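# Deposit on a special-order dining table: is it refundable if the finish has changed?
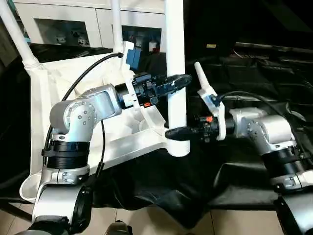
I placed a special order in June with a furniture gallery in Turkbridge for the Dalen extension table and a matching credenza, both in the finish the manufacturer listed as Omatano. A deposit of $1,000 was paid at the time of order. The sales agreement describes the finish by name only and does not carry a code.

The gallery has now informed me by letter that the manufacturer has discontinued Omatano and that the order will be completed in a replacement finish, which the letter describes as "comparable." I requested a sample and received a small block in the mail. In daylight it is noticeably redder than the floor display from which I ordered. The credenza is intended to stand beside an older cabinet that I do not plan to replace.

I should be grateful for guidance on the following matters:

- whether I am obliged to accept the replacement finish;
- whether the deposit may be recovered in full if I decline;
- whether the $200 delivery charge, which was paid separately, is treated in the same manner.

The agreement states that special orders "may not be canceled after 10 days." It is silent on the subject of substitutions, or at least I have been unable to find any reference to them. The pieces have not yet shipped. I have not signed anything since the original agreement.

Posted by Lowri Prosser, Aug 13, 2014

---

## Answers

### Answer from Tudur Landeg (accepted)

I managed the order desk of a furniture showroom for a number of years and handled many files of this type. The remarks below are general in nature. Contract terms and state law differ, and the wording of your own agreement will govern.

**The cancellation clause.** A clause of this kind is written to address a customer who has a change of mind. Your position is different, in that the seller has advised you that it will not supply the item named in the agreement. In my experience galleries recognize this distinction once it is put to them in writing, although the first person you reach by telephone may simply read the clause back to you.

**The substitution.** Please examine the reverse of the agreement and any separate sheet of terms that was handed to you. Language permitting substitution is frequently placed under a heading such as "Variations" or "Manufacturer Changes." Many of these provisions cover natural differences in grain and color between one piece and the next. A provision of that sort should not be assumed to extend to a different finish altogether. If, however, you find a sentence that allows the seller to supply a "comparable or equivalent finish at its discretion," your position is weaker, and you would be well advised to have the document reviewed before writing to the gallery.

**What to send.** I recommend a short letter, addressed to the store manager and not to the salesperson, containing:

1. The order number, the date of the agreement, and the pieces by name.
2. A statement that the finish ordered was Omatano and that you do not accept the replacement.
3. A request for either the original finish from remaining stock or the return of all sums paid.
4. A date by which you expect a written reply.

Enclose a copy of the gallery's letter to you. Keep the sample block, and do not write on it. If the floor display is still in place, ask to photograph the sample next to it, as displays are often sold off shortly after a finish is withdrawn.

**Remaining stock.** This point is often overlooked. When a finish is discontinued, there may be finished pieces in the manufacturer's warehouse or at other dealers for some time afterward. The gallery can make that inquiry on your behalf. I would ask for the table and the credenza to be searched separately. A dealer may hold one and not the other, and you may be content with the credenza alone given that it is the piece that must match your cabinet.

**The delivery charge.** If the goods have not shipped, no delivery has been performed, and I would expect the charge to be returned with the deposit. Some stores pay this sum to an outside carrier at the time of booking and will say that it cannot be recovered. Should that occur, request a copy of the carrier's terms.

Finally, do not accept delivery while the matter is open. Signing the delivery receipt will make every later step more difficult, even where a note of objection is added beside the signature.

> **Comment from Lowri Prosser:** Thank you for this very thorough reply. I have located a sheet of terms folded inside the fabric care booklet. It has a paragraph entitled "Variations," which refers to grain, knots, and "minor differences in shade." There is no mention of a replacement finish. I shall write to the manager as suggested.

> **Comment from Tudur Landeg:** That wording is helpful to you. Please quote the paragraph in your letter.

---

### Answer from a member in Vurora

If the deposit was paid by credit card, you should contact the card issuer and ask about disputing the charge. There is a time limit for doing so and it may be counted from the statement date, therefore it is advisable to inquire soon. The issuer will want to see that you attempted to settle the matter with the store first.

I had a similar dispute regarding 2 side chairs. The store returned the deposit but retained the delivery fee, and I did not pursue it further.

---

### Answer from a guest

Special orders are final sale. This is standard in the furniture trade and the customer is responsible for reading the agreement before signing. A finish can also be altered by a local refinisher at the owner's expense.

> **Comment from Tudur Landeg:** With respect, the question concerns a change made by the manufacturer after the order was placed. I would also caution against refinishing a new piece before confirming the effect on the warranty, which in many cases is void once the surface has been stripped.

---

**Related questions**

- Table leaves delivered in a different shade from the table top
- How long may a gallery hold a deposit on a back-ordered sideboard?
- Requesting a wood sample before placing a special order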